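Brudcombe footwear repair shop changes resoling terms

The Brudcombe workshop of Sundby, which resoles and refits walking shoes by mail, has revised its intake terms for the winter season. The new terms apply to all parcels received from December 2019 and replace the sheet issued two years ago.

The main change concerns turnaround. Standard resoling is now quoted at 16 working days, up from 12. Workshop manager Inese Krūmiņa attributed the increase to a change of adhesive. The new compound needs a longer cure before the sole edge can be trimmed, and pairs trimmed early in the November trial showed lifting at the toe.

"We could keep the old schedule or keep the new bond," Krūmiņa said. "The returns made the decision for us."

Welted boots are still accepted. Molded clogs and shoes with a foamed one-piece sole are not — the material does not take the adhesive reliably, and the workshop will send them back at the owner's expense. 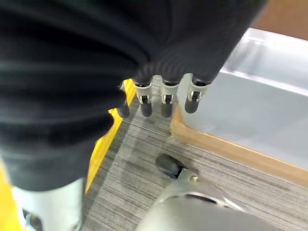
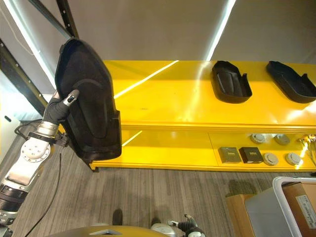

Do the new terms cover shoes already at the workshop?
Pairs logged before the change stay on the old terms, including the 12-day quote and the old price.

Prices for a standard resole are unchanged. Heel replacement, previously included, is now a separate line on the order form. Laces and removable insoles should be taken out before mailing. The workshop does not store them and will not replace any lost in transit.

Outsoles will continue to come from Kütt, which supplies them in lots of 1000. Two tread patterns remain in stock. A third, the shallow lug used on older Sundby models, has been discontinued, and owners of those models will be offered the closest match by letter before work begins.

Eamon Ní Chonaill, who handles parcel intake, said order forms printed from the old sheet will be accepted until the end of January. Forms without a return address will be held for 100 days.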